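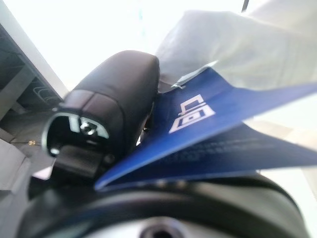

Paper or Phone? How Students of Our School Keep Their Library Records
Project report, 17/12/2022

1. Introduction
The town library in Plornmont still gives every new reader a paper record, where the return dates are stamped. In October the library in Burnodau moved all its records to a phone service. Our group wanted to know which way the students prefer, and if it has an influence on late returns.

2. Method
We prepared a questionnaire with 20 questions and gave it to students who use one of the 2 libraries. We received 101 answers. The questions were first tested in one class, and after this we changed the wording of the question about fines, which was understood in different ways.

3. Results
Most of the students in Plornmont said they look at the stamped date only when they already think the book is late. In Burnodau the reminder message was the most liked part of the service, but several students wrote that they had turned it off. Older students more often preferred paper, what we did not expect.

4. Limits of the work
We did not see the libraries' own lists of late books, so we know only what students told us. A second questionnaire in spring would need to include parents also.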